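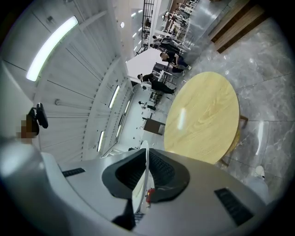
White Irholm panels with the long light strip on and the smaller lights set in farther along.

Irholm white wall and ceiling panels, review after one winter

I have wanted to write this up since the last panel clicked in, and I made myself wait until the heat had been on and off for a few months so I'd have something useful to say about how they hold up. I love them. I'm the one in our building who has to look at the walls all day, so take that as you like, but I walk in every morning, hit the switch, and I'm still pleased.

Some background for anyone with a similar space. We have a big hall on the edge of Drinddale, high ceiling, hardly any daylight on the long side. Before this it was painted block below and stained ceiling tile above, all of it a sort of old-teeth color. We'd repainted twice. The paint looked good for a season and then every scuff and drip showed up again, and the tile just kept sagging no matter what we did to the grid. Shayne Paewai, who rents the unit next door, had used the Irholm panels in a smaller room and let me come over and knock on them (I really did knock on them, I wanted to know if they sounded cheap). They sounded fine! I ordered the next morning.

What we bought

Enough of the long white panels for the wall and the part of the ceiling above it, the gray seam strips, the slim rails, a bag of small brackets, and a box of 100 screws that I ran out of on the last afternoon. Order two boxes. The whole thing covered over 1000 square feet and came to $2718 with delivery, which was less than the quote I had for new drywall before anybody had even mentioned painting it.

You have to order the seam strips separately and I think that's a little cheeky, but they do come in white or gray. Get the gray. I went back and forth on it for days. White strips on white panels sounds cleaner, and in the sample they sent it just looked like a gap somebody had tried to hide. The thin gray line looks deliberate, and it gives your eye something to follow down a long wall. It also hides dust, and there is always dust.

Putting them up

Two of us did it, me and Keith Lowther, who is taller and better at ladders. The rails go on first. Spend your time there. Our wall has a belly in it that I had never noticed in all the years I've worked in that room, and if we'd screwed the first rails straight to it every panel after that would have wandered. We shimmed, checked, took two rails down again, shimmed some more. Boring day. After that the panels go quickly, one edge hooks in and the other snaps, and there's a nice solid sound when it's seated properly. If you don't hear it, pull it off and start over, don't thump it with your fist like I did. I have one panel with a shallow dent near the door to show for that.

Cutting is easy with a fine blade and the film left on. Leave the film on as long as you can stand it! Peeling it all off at the end is the best part of the job anyway.

The ceiling was slower. Long panels flex when you carry them flat over your head, and you want a person at each end plus a prop in the middle. We made a prop out of a broom and a folded towel and it worked better than the one Keith borrowed. The instructions show one cheerful figure doing it alone with both arms up. Don't.

Lights

Now the part I'm happiest about. We ran a long fluorescent strip up along the ceiling and put smaller rectangular fixtures into the panels themselves, and the white surface throws all that light back into the room. I can read a tape measure on the floor now at five in the evening in the middle of winter without getting my phone out. Shadows under the benches are softer too. People who haven't been in for a while ask if we put in more lights, and we have fewer than we used to.

Cutting the openings made me nervous, so I practiced on an offcut until I trusted myself. Mark from the back, drill the corners, saw between them. The fixtures cover a slightly rough edge, so you don't have to be perfect. Have your electrician come and look before the panels go up, not after. Ours had opinions about where the cable should come out and he was right about all but one of them.

The surface is a little shinier than I expected from the web page. If you have a strip light close to the ceiling you'll get some bounce off the panels at certain angles. It has never bothered me. Keith noticed it on the first day and then stopped talking about it by the weekend.

Brackets and rails afterward

One thing I didn't appreciate when I ordered is how handy the rails and little fittings are once everything is up. You can fix light things along them without making a hole in a panel. I've moved brackets a few times since and there's no mark left where they were. Heavy stuff still has to go through to the wall behind, and the leaflet is clear on that.

Cleaning

Warm water, a drop of dish soap, soft cloth. Black marks from carts came off with the same cloth and a bit more patience. I tried a melamine sponge on the offcut and it dulled the finish, so keep those away from the real wall. The seams need a dry brush now and then.

Compared with the others I looked at

I had samples from Warneva and Gudeta too. The Warneva panel is thicker and felt tougher when I leaned on it, and if you have forklifts bumping around I'd look there first. It only comes in short lengths though, and on a wall like ours that means a lot more joints. Gudeta was the cheapest and the white was lovely, but the snap edge on my sample broke on the second try and I didn't want to be doing that on a ladder.

Complaints

The screws, as mentioned. The delivery came on a pallet taller than our door and we had to break it down outside in the wind. One box had a cracked seam strip in it, and Irholm sent another with no fuss, though it took until June to show up and by then I'd cut one down from somewhere else. The corner trims are the weak spot of the whole system. They're fiddly, they pop off if you look at them wrong, and I ended up putting a dab of adhesive behind each one.

In the cold months a few panels near the heater ticked as they warmed up. It's a small noise and it stopped when I loosened the end screws a touch, as the leaflet tells you to do in the first place.

Would I buy them again

Yes, and I'm about to. The opposite wall is next, as soon as I can talk Keith back onto the ladder. Five stars from me, with half of one taken back for the corner trims if the site would let me.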